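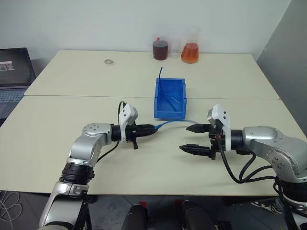

The two-arm bench at Benby, with the blue cable held in the left gripper.

Progress report to the Dalen fund
Project: Endamcombe (handling soft and bendy parts with two arms)
Prepared by Shona Mudgway, with Dinesh Nishad and Parvathi Lobo
10/22/23

Dear Murray,

Thank you again for your patience with the late start, and for the kind note you sent when the second arm finally came through customs. We have had a busy and mostly happy stretch since then, and I'll try to give you a fair account of it, including the parts that went slower than we promised.

You will remember that the proposal set out to compare two ways of teaching the arms to handle a network cable. In the first, the policy learns only from the head camera, which takes in the whole table. In the second, it also gets the wrist cameras, one on each arm. Sebastian Dobre argued from the start that the wrist views would matter most in the last little stretch before the fingers close, and I was a bit doubtful, so it is only right that I report he was correct.

We now have 2000 demonstrations recorded, all driven by hand by Dinesh and Parvathi. Of those, 575 cover the handover, where one arm holds the cable and the other takes it by the plug end. These are the hard ones. With the head camera alone, the policy managed 15 good grasps out of 50 trials. It tended to reach for the right neighborhood and then close too early, or too far back along the cord.
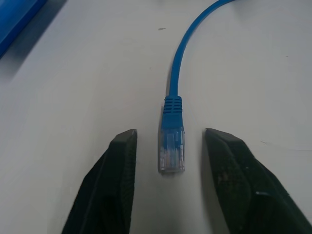 With the wrist views added, the fingers line up on either side of the plug before they come together, and the early closing has nearly gone away. I would rather not quote you a final number yet. Parvathi found that a batch of the newer trials had been run with the cable laid out much too neatly, and we are repeating them with the starting positions shuffled properly. It is a nuisance, but I am very glad she caught it now!

The clear plastic of the plug is still our biggest headache. Against a pale table its edges wash out, and the policy seems to lean on the blue boot behind it to judge where the plug ends. That works nicely for this cable. We don't yet know how well it will carry over to a cord of another color, and Dinesh would like to try several before we claim anything general.

On the software side, we moved all our recordings into Flernier - a slow and rather dull job that ate most of Sebastian's time - and training runs can now be repeated from start to finish by anyone on the team.

Spending is in line with the plan, apart from replacement finger pads, which we have moved over from the travel line. I hope that is all right with you; please say if you need a separate form for it.

Between now and January we mean to finish the repeated trials, start on the other cable colors, and send you a draft of the paper. You would be very welcome to come by the lab and have a go at driving the arms yourself.

With warm thanks from all of us,
Shona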